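Bidex发布Rirnska系列纸牌基材及配套涂层工艺

2024年3月16日

纸牌与卡片用纸加工企业Bidex今日发布Rirnska系列纸牌基材。该系列为双层面纸复合结构,中间以遮光胶层粘合,标称定量为300克/平方米,面向俱乐部用牌、教学用牌和桌面游戏卡片的印制厂商。首批供货包括3个型号,按表面处理方式区分,分别为细布纹、平光和半哑光。自今年6月起接受批量订单,卷筒与平张两种形式同时供应。

Rirnska系列的开发由Bidex材料部负责,第三方检测由Dhillon检测所完成,分切与物流由Korus承担。三方在供货协议中约定了统一的批次编号规则,印刷厂收到的每一卷基材均可追溯至复合、涂布和分切三道工序的记录。

一、基材结构

纸牌基材的常见问题集中在三个方面:透光、翘曲和边缘分层。透光会使背面图案或正面点数在强光下可辨;翘曲使洗牌和切牌时牌叠高度不一致;边缘分层则多见于长期使用之后,从角部开始,沿长边扩展。

Rirnska系列采用对称复合结构。两层面纸取自同一母卷,复合时使涂布面朝外、网面相对,纤维走向一致。对称布置的目的在于让两侧面纸在湿度变化时产生相近的伸缩量,降低单侧应力。复合前,面纸在恒温恒湿间内平衡,含水率偏差超出内控范围的纸卷不进入复合工序。

遮光胶层为水性体系,颜料分散在胶液中,随胶辊一次施加。与先印遮光层、再涂胶的做法相比,单次施加减少了一道干燥,胶层厚度的横向均匀性由刮刀压力和胶辊网穴容积共同控制。Bidex材料部主管Musyoka Mabula表示:“遮光性和粘合强度在配方上互相牵制。颜料比例提高,遮光性上升,剥离强度随之下降。目前的配比是在剥离强度不低于旧配方的前提下,把遮光性尽量提高的结果。”

胶层固化后的基材须静置熟化,熟化期内纸卷保持立放,端面不加压。熟化不足的基材在模切时容易出现胶层拉丝,切口处留有细小毛屑,影响牌叠侧面的平整度。

二、涂层与表面处理

三个型号使用同一种基础涂层,差别在于压纹辊和面涂配方。细布纹型在复合后经压纹辊处理,表面形成规则的浅凹,牌与牌之间保留空气间隙,叠放后易于推开。平光型不经压纹,适合要求大面积实地印刷的卡片。半哑光型的面涂中加入了消光粉,在侧光下反光较弱,供摄录和教学演示场合选用。

面涂可在印刷后联机施加,也可在印刷后单独上机。联机施加时,建议印刷厂先以废张调整涂布量,确认滑度稳定后再转入正式生产。涂布量过高会使牌面发粘,在高湿环境下更为明显;涂布量过低则牌面耐磨性不足,红色与蓝色实地处最先出现磨痕。

工艺工程师Lakshmi Annamalai指出,红色油墨对涂层的要求高于黑色油墨。部分红色颜料在固化前容易向面涂迁移,造成点数边缘发虚。针对这一现象,Rirnska系列的底涂提高了封闭性,同时缩短了油墨与面涂之间的接触时间。采用胶印四色叠印红色的客户,可向Bidex索取推荐的色序和干燥参数;采用专色红的客户,应在打样阶段提交油墨技术数据表。

三、牌面设计与印制配合

基材性能之外,牌面图形的安排也影响成品的使用。Bidex在随基材提供的印制指南中,对点数、花色符号、背面图案和白边给出了建议。

点数字形方面,指南建议采用笔画粗细一致的粗体字形,转角处保留适当圆度。过细的笔画在耐磨测试后辨识度下降较快,尖锐转角处则容易积墨。对于只有少量图形的牌张,如点数较小的牌,大面积留白会使纸面的云斑和涂布条痕更为显眼,因此这类牌张宜作为检验匀度的首选样张。

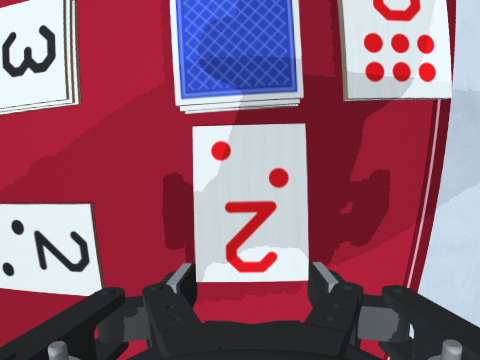
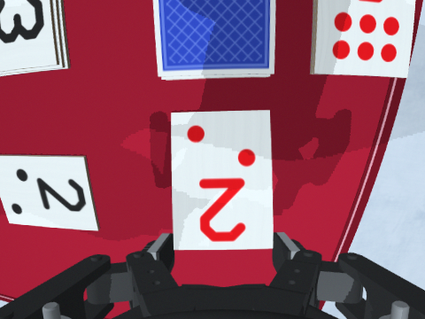
红色台面与牌张,牌面印有红色数字2。

背面图案方面,细线网格对套准的要求较高。网格线与外框之间的距离若左右不等,模切后的偏移会被直接看出。指南建议在外框与裁切线之间保留白边,白边宽度应与模切设备的实际精度相匹配。设备精度较低的厂商可采用满版出血图案,但须注意满版图案会在牌叠侧面露出色线,使用者可能借此分辨正反。

模切方向同样需要统一。同一副牌内,所有牌张应由同一方向入刀,切口的微小倾斜才会保持一致。若一副牌由不同方向切成的牌张混装,交错洗牌时阻力不均。指南附有判断入刀方向的方法:用指腹沿长边由正面向背面轻推,再反向重复,阻力较大的一侧即为出刀面。

角部圆弧应在模切时一次成形,不建议先裁直角再倒圆。二次倒圆会在圆弧与直边的衔接处留下接刀痕,受力后多由此处开始分层。

四、检测结果

Dhillon检测所对Rirnska系列进行了委托检测。送检样品取自试生产批次,三个型号合计814张,裁切为标准扑克尺寸后,在相同温湿度条件下平衡。检测项目包括定量、厚度、挺度、遮光性、层间剥离强度、表面摩擦系数、耐磨性和湿变翘曲。

定量与厚度的测定结果均在标称公差之内。挺度按纵向和横向分别测定,纵横差异小于Bidex现行供货的旧型基材。层间剥离强度测试中,破坏位置多数出现在面纸内部,胶层本身保持完整。遮光性测试采用背光照射,牌面图形在规定照度下不可辨认。

湿变翘曲测试将样品先后置于低湿和高湿环境,再恢复至标准环境,测量四角相对于平面的高度。三个型号在恢复后均回到允许范围,其中平光型的恢复时间最长。检测所工程师Nithin Sundaram在报告说明中写道,平光型表面较为致密,水分出入较慢,恢复时间偏长与表面结构相符,不影响合格判定。

耐磨测试后,细布纹型的凸起部位出现轻度光泽变化,点数仍可清晰辨认。半哑光型在同一测试中的光泽变化最小,但表面摩擦系数略有上升。上述结果已写入产品技术说明书,供印刷厂在选型时参考。

报告同时列出了一项未完成的内容。长期光照下的背面颜色稳定性测试仍在进行,现有数据不足以给出结论。对颜色稳定性有明确要求的客户,可在下单前与Bidex确认测试进度。

五、供货与分切

Rirnska系列的分切由Korus负责。平张规格共17种,覆盖主流胶印机的进纸尺寸。卷筒规格按客户要求的宽度分切,端面经除尘处理,外包装为防潮膜加硬质端板。

运输与贮存期间,基材应保持原包装,避免与地面直接接触。开包前须在印刷车间内放置,待包装内外温度一致后再拆封。拆封后未用完的平张应重新包裹,平放存储,堆放高度按说明书执行。曾发生翘曲的平张不宜以重物压平后上机,压平后的纸张在印刷橡皮布处受热受压,翘曲往往再次出现,并可能造成套印偏差。

Korus供应链经理Leandro Sarmiento表示:“分切粉尘是纸牌印刷中常见的白点来源。这次在分切刀后增加了双面吸尘,端面处理单独成为一道工序,并列入出货检验。”

每批货物随附检验单,列明批次编号、定量、厚度、含水率和熟化完成时间。客户对批次质量有异议时,应保留原包装标签及未印刷样张,并提供车间温湿度记录。缺少批次标签的样张仍可送检,但无法对应到具体工序。

六、与旧型基材的衔接

Bidex现行供货的旧型纸牌基材将继续生产,供货条件不变。两种基材的厚度接近,多数模切刀版可以沿用,但压痕深度和刀版垫层需要重新调整。由于新基材挺度的纵横差异较小,沿用旧型基材丝缕方向排版的客户,可在打样后重新评估拼版方式。

不建议在同一副牌中混用新旧基材。两者的表面摩擦系数和胶层颜色不同,混用后可从侧面色泽和手感上加以区分。补印单张的订单应使用与原订单相同型号的基材,并尽可能选用相邻批次。

产品经理I-seul Kong表示,旧型基材的技术支持仍由原团队负责,已签订的年度协议不受影响。客户如需切换至Rirnska系列,可申请试用平张,试用数量依机型和版面确定,试用期间的印刷参数由双方共同记录。

七、样品与技术资料

样张册、印制指南和产品技术说明书可向Bidex销售部门索取。样张册包含三个型号的空白样张和印刷样张,印刷样张分别采用专色与四色两种方式制作。Dhillon检测所出具的报告全文向已签订保密协议的客户提供,摘要部分随技术说明书一并发送。

申请样品时请注明印刷方式、机型、面涂设备类型及预计成品尺寸。需要定制压纹图案的客户,应另附图案文件,并注明是否用于双面。定制压纹辊的制作周期不计入基材交货期。

关于Bidex

Bidex从事纸牌、卡片及特种复合纸的研发与加工,产品供应印刷厂、游戏出版方和教学用品厂商。公司业务包括基材复合、功能涂布、表面压纹和印制技术支持。

媒体联络:Bidex企业传播部
技术咨询:Bidex材料部应用技术组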